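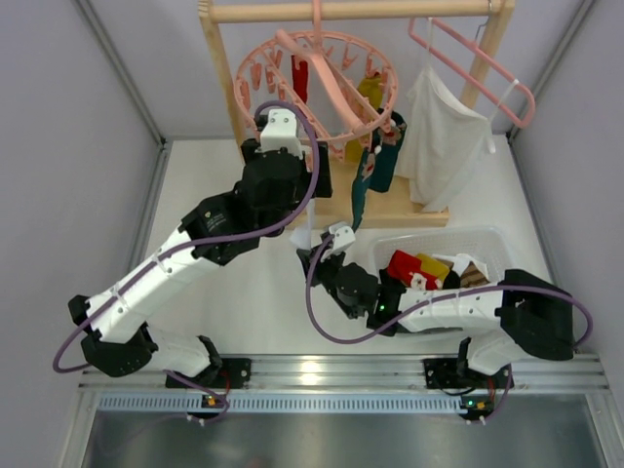
The wooden rack with the round pink clip hanger, basket out front.

Print | E-mail

2013-05-19

1/ OK, sock thread. You people asked for it when I complained about the laundromat on Lozano Street, so this is on you.

2/ I used to throw every sock over the back of a chair and then wonder why I owned 11 singles. Last September I got a little wooden rack at the Dradville flea market for 10 dollars, and I love it more than some of my furniture.

3/ It has one bar across the top and a base underneath, like a shallow tray. If you have small stuff, get one with a base! Socks fall. Mine land on wood now and I don't have to go fishing behind the washer.

4/ The clip hanger is my favorite part. Pink, round, tiny clothespins all the way around – my sister calls it the chandelier. Socks and washcloths go on that and anything with shoulders gets the regular pink hanger next to it.

5/ Somebody asked if you clip by the toe or by the cuff. I'm a cuff person, toes down. My mother is a toe person and says I'm stretching out the elastic. We've been having this argument for years and I'm not giving in over a sock.

6/ Taking down is where I get picky. White socks come off one at a time, especially the fluffy ones, and I give each one a pinch at the toe and the heel 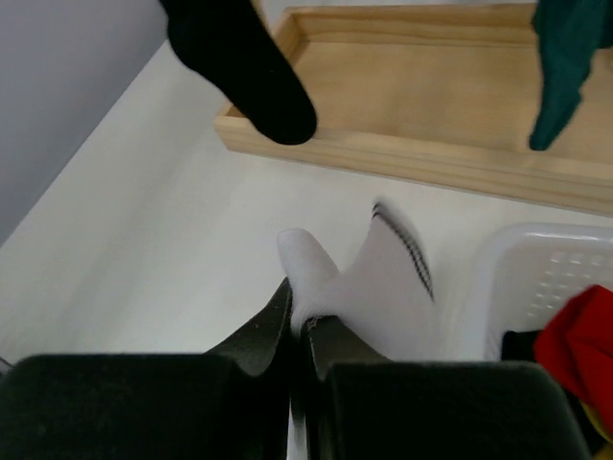 and if either end still feels cool it goes right back up for another couple of hours. The thick ones fool me every single time. The top feels great and then you get to the toe and yuck.

7/ The basket has to have holes in it. I had a solid one from Podent, and one damp sock at the bottom made the whole load smell like a pond. White plastic with the little square holes, cheap, works fine.

8/ Dark socks are their own headache. Black next to dark teal next to "is that navy?" under my kitchen light, forget it. I leave those hanging until the end and match them by the window.

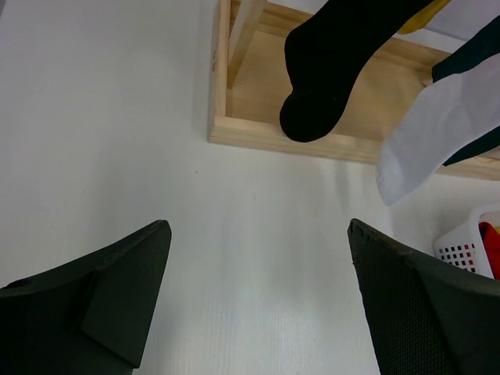
9/ Red stuff. I wash it by itself for the first 2 loads – yes, even if the tag says you don't have to. I had a whole set of Rundine dish towels go pink and I'm still mad about it.

10/ The white sock with the dark green cuff has done fine in with the whites so far. Cold water. I do keep an eye on it.

11/ Still to figure out: where this rack lives when company comes over. It doesn't fit in the hall closet, I've tried it sideways. If you have the same kind, tell me where you put yours

Print | E-mail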